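October, late, kitchen light still on

Seventeen good ones today. I wrote 17 on the back of my hand in pen and then washed my hands and had to write it again, which is how I know it was 17 and that I am tired.

The task is the same as it was yesterday: reach, touch the edge of the metal, slide along it, come away without knocking anything. A child could do it. A child would do it once, get bored and go outside, and I have started to see the child's side. I do it with the leader arm in my right hand while the real one copies me a fraction of a second late, like a polite guest at a dinner where he doesn't know which fork. Every run gets saved or thrown out. I am supposed to throw out the ones where I hesitate. Hooman says the policy learns hesitation faster than anything else, and that last spring they had a robot that paused before every drawer as if remembering some old grief. That was Hooman. He pauses before drawers.

Started at eight to beat the sun and did not beat it. By ten it was all over the tiles and by eleven it had got up into the metal too, and I kept steering toward a bright streak as though it were the edge. Banafsheh, on the phone from the Pakano office, told me to keep those. Sun is data. I asked whether my swearing was data and she said the audio isn't recorded, a little too quickly.

She wants 60 clean runs by the end of the week before she'll let anyone train on it. The whole set across all the houses stands at 1,839, a number she puts at the top of every message the way my aunt puts the weather. Most of those came from the Skutside apartment, where they have blinds.

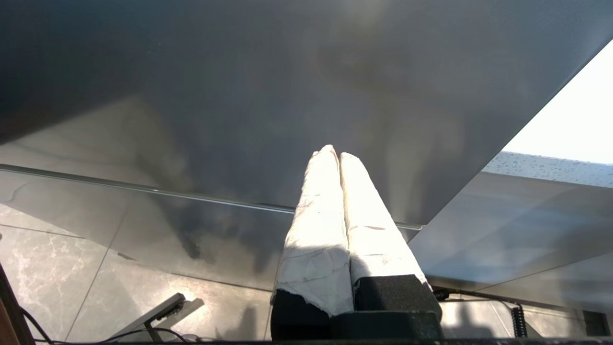

My shoulder went around noon. The leader arm weighs next to nothing, which is fine for one run and a lie by the tenth. I tried it left-handed for a while and the robot immediately became left-handed too, in spirit, swerving at everything from the wrong side. Deleted all of those. Then felt bad and restored one, labeled it "variation," and moved on with my life.

I also tried Hooman's other method, where you put the arm in free mode, take hold of it above the wrist and just push it where it should go. He calls this kinesthetic teaching. It feels like helping a very stiff uncle into a coat. You get lovely contact, you can feel the edge come up through the joints, but your own forearm is in half the footage and you have to stand in a way that I can't recommend to anyone over forty. I did three of these and went back to remote. With the leader arm I feel nothing at all, so I have to watch for the touch, and what I watch is the fingertips, and I now know those fingertips better than I know the faces of some cousins.

Lunch was bread standing up.

The afternoon went better, once I stopped trying to be good at it. There's a rhythm: home, pedal, reach, slow down for the last bit, touch, slide, lift, pedal. If I think about the pedal I miss the pedal. Run twelve I lost entirely by forgetting to start the recording, and it was of course the most beautiful one, a thing of real grace, seen by me alone. Hooman was out getting coffee. I described it to him and he said "mm."

We had one argument. He wants every run to come in from the same height so that the training goes faster. I say that nobody's kitchen is going to hold still and start him at the same height, and that we'll end up with a robot that can do one thing in one spot on one morning. He said that would be one more thing than it can do now. Annoying, because true. We agreed to vary it a little and to ask Banafsheh, who will say vary it a lot, who will be right, and then I'll have to do them all over again.

Replayed run nine before packing up, with nobody holding anything. Odd to see it. It has the little dip I do before I commit, a sort of curtsy. I do it with doors and with parallel parking, my mother has it too, and now there it was in a motor. I marked the run as clean.

Mladenović still hasn't sent back the invoice for the Jirnus cables, so that's tomorrow morning gone. Need to charge the pedal. Need to ask if the heating pad in the bathroom closet is anyone's in particular. Hooman wants to start at seven to beat the sun. I told him what happened at eight and he said exactly, seven.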